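Tondo Chores: data card
Two-arm tabletop handling, paper cup subset. Maintained by Honex.

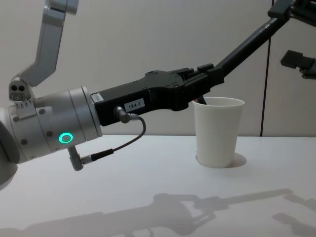

A reviewer at Greder objects that moving a cup is a long way from clearing a kitchen, and would score whole chores only. We score both.

Episodes: 2000
Chores: 16
Rate: 10 Hz
Single-step success: 85 percent
Whole-chore success: not yet reported

Known gaps: no liquids, no stacked dishes. Labels follow the Adamczyk scheme, with failed grasps kept in.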